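3.2 Surface wear of oiled worktops

Worktops in shared workshops are cleaned far more often than those in homes, and the finish wears unevenly as a result. We compared two oils on butcher-block panels supplied by Ciltodwood. Each panel was sanded, given three coats, and left to cure for eight days before the first cleaning cycle.

Wear was scored by the method of Lodhi, which rates loss of sheen against a set of reference chips. Grain color affects the score — darker streaks tend to hide early loss — so readings were taken on pale planks only.
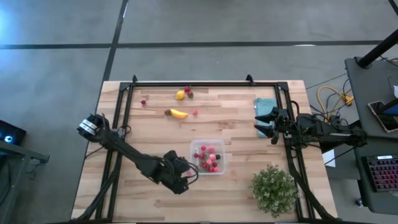 Figure 2. Butcher-block table with pale planks and streaks of tan and amber grain.

After 1,000 cycles, panels treated with the Makness oil kept more sheen at the center than at the edges. The Clirnberg oil showed the reverse pattern. End grain took up more oil in both groups and was left out of the scoring. Panels were not recoated during the test, so the results say nothing about upkeep over longer periods.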